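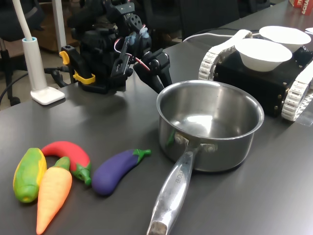

A cooking pot on a grey tabletop, with a desk lamp to one side.

Bring back the big pot. That's my whole argument really, but I've been given a column so I'd better fill it.

Went to a housewarming in Rustby last month. Lovely flat, new everything. One saucepan. One! Big enough for an egg, maybe two if they got on. Dinner came in 7 separate tubs on the back of a moped and we ate it lukewarm off our knees.

I'm not having a go at takeaways. I like a takeaway. But cooking for a crowd used to be ordinary — you made too much soup, you knocked next door, somebody took a bowl home and you never saw the bowl again. Now having people round is an Event. Themes. Little cards with the allergens on. People put it off till June and then don't do it.

Part of it is kitchens. The new flats at Wesgate have two rings and a worktop you could cover with a tea towel. Where's a stockpot meant to live? On the bed? Whoever signs off these plans has never drained pasta for eight.

And part of it is us. We've decided food has to be impressive. It doesnt. Lentils, an onion, a tin of tomatoes, whatever's going soft in the drawer. Nobody went home from my gran's complaining about the plating.

My own pot came from the market at Pledness, second hand, dent in the side, lid off something else. Best thing I own. It does chilli, jam, and once a very large amout of porridge I would rather not discuss.

So — buy one. Borrow one. Ask four people round on a Tuesday and don't hoover first.

Comments (3)

petersen_lane
Agree about the Wesgate kitchens. We keep our big pan in the wardrobe.

soupdragon
Some of us work nights. A takeaway is fine and I wont be told off for it.

MrsT
Whose gran was this, mine complained about everything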